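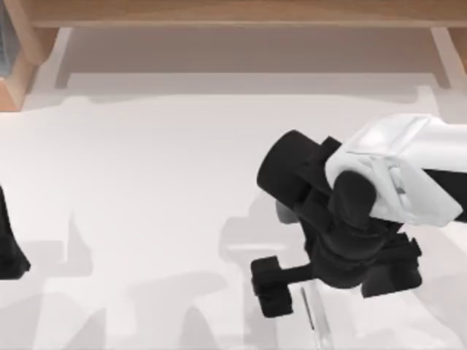
The arm over a clear rod, in the simulation of the rod-handling bench at Skusten.

Our group visited the Skusten works in Griseldale on Fri 15 June. The plant makes clear rods for lab suppliers and employs 56 people. Nathalie Landry, who runs the finishing room, met us at the gate and took us straight to the planning office, where the bench layouts are tested in simulation before anything is changed on the floor.

Finishing is still mostly hand work. Each person picks up a rod, checks it against a lamp, turns it and lays it in a tray. A full shift comes to about 800 rods. Landry said sore wrists were the most common complaint in the room, and that the night shift had been hard to fill for years.

The Pikura project is meant to take over the picking and turning. Checking stays with the staff. Four of them have started training to set up jobs and clear faults, and they spend one afternoon a week in the planning office.

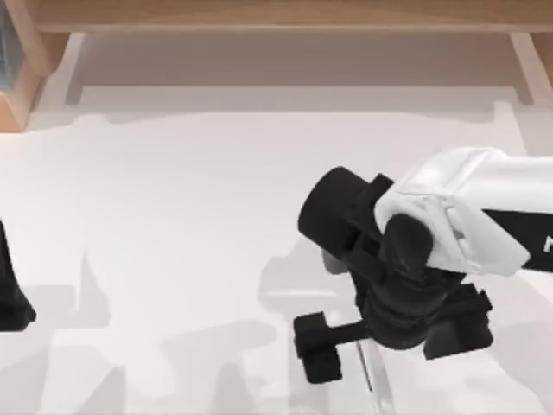 I asked what the trainees do there, and Landry said they mostly look for trouble. They run a pick, stop it and write down what they would change. With the fingers open above it, the rod barely shows against the pale tabletop, and one trainee, Gauthier, wants a darker surface for that reason. He has worked in finishing for 22 years. He told us he was glad to be asked, but he would like to see the new pay grades in writing. Landry expects those in August.

We had lunch in the canteen and left by the loading dock.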